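Section 4. Placing and Starting the Sensor

Before you begin

The Vastcombe base unit must be plugged in and showing a steady green light before you add a sensor. If the light is blinking, go back to Section 3 and finish the network setup.

You will need:
The Zanier temperature and humidity sensor
The two batteries supplied in the box
The adhesive pad, or the screw and wall plug
A pencil, if you are using the screw

Installing the batteries

1. Turn the sensor face down and slide the back cover toward the arrow until it releases.
2. Pull out the clear plastic tab.
3. Insert both batteries, matching the + and – signs molded into the compartment.
4. Slide the cover back on until it clicks. The display shows all segments for a moment, then the model number, 329.

Note: Do not mix old and new batteries. Rechargeable cells run at a lower voltage and will bring up the low battery symbol early.

Choosing a location

The sensor reads the air directly next to it. A poor location is the most common cause of readings that seem wrong.

Place the sensor indoors, at chest height where you can, on an inside wall or an open shelf. Keep it away from ovens, dishwashers, heating vents, and direct sun. In a pantry or kitchen, leave a hand's width of space between the sensor and any stored food so that air can move past the vents on both sides. Do not put it inside a closed container or drawer.

Fruit and vegetables give off moisture. If you want to watch conditions where produce is stored, set the sensor near it and not in the pile. A basket with openings in the sides lets air through and gives a more even reading than a solid bowl.

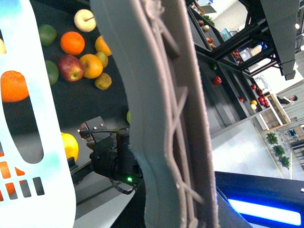 Figure 4-1. Oranges in a basket with side openings.

If you are tracking more than one room, use one sensor for each. The base unit accepts up to 4.

Pairing with the base unit

1. Bring the sensor within arm's reach of the base unit.
2. Press and hold PAIR on the base unit until the green light turns amber.
3. Press the small button on the back of the sensor once.
4. Wait for the amber light to go out and the green light to return. Do not move the sensor during this step.
5. Take the sensor to its final location and check that the signal bars appear in the top corner of the display.

If the display shows code 62, the base unit did not answer. Move closer and repeat from step 2. If it shows code 913, the base unit already has the maximum number of sensors. Remove one as described in Section 6.

Mounting

Adhesive pad: Wipe the wall with a dry cloth. Peel one side of the pad, press it to the back of the sensor, then peel the other side and hold the sensor against the wall for a full minute.

Screw: Mark the wall, drill, insert the plug, and leave the screw head out just far enough to catch the keyhole slot.

CAUTION: Check for pipes and wiring before drilling. Do not mount the sensor over a sink or cooktop.

First readings

Allow two hours before relying on the numbers. Humidity takes longer to settle than temperature, and both may drift after the sensor has been handled – this is normal. Readings update every five minutes, or at once if you press the button on the back.

To set a high or low alarm, continue to Section 5. Owners of the older Etier base unit should use the alarm instructions on the separate card.

Revised 12/28/24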